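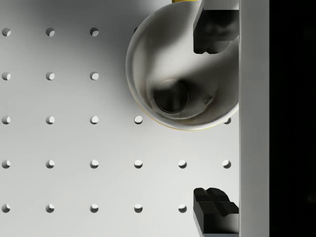 Luana Evangelista has run the children's religious education program at the Lins parish for nine years. In April she finished a revision of the first-year course, which covers the Gospel parables for ages seven to ten.

The old course used 400 pages of photocopied material. The new one uses 100. "Most of what we cut was explanation," Evangelista said. "The children were getting the meaning of the parable before they had heard the parable."

Each lesson now begins with the text read aloud twice, without comment. Questions are written down and kept until the following week. Evangelista said the delay was the point most parents objected to.

"They wanted an answer the same evening. I asked them to say 'I don't know yet' and leave it there."

Alcides Cavalcanti, who teaches the older group, was doubtful about the reading time. He has since adopted the method for the Psalms, with one change: his students copy the verses by hand.

The parable of the workers in the vineyard remains the hardest to teach. "They think the pay is unfair, and they say so," Evangelista said. "I let the objection stand for a week. Some of them still hold it in June."

The second-year course, on Acts, is in draft.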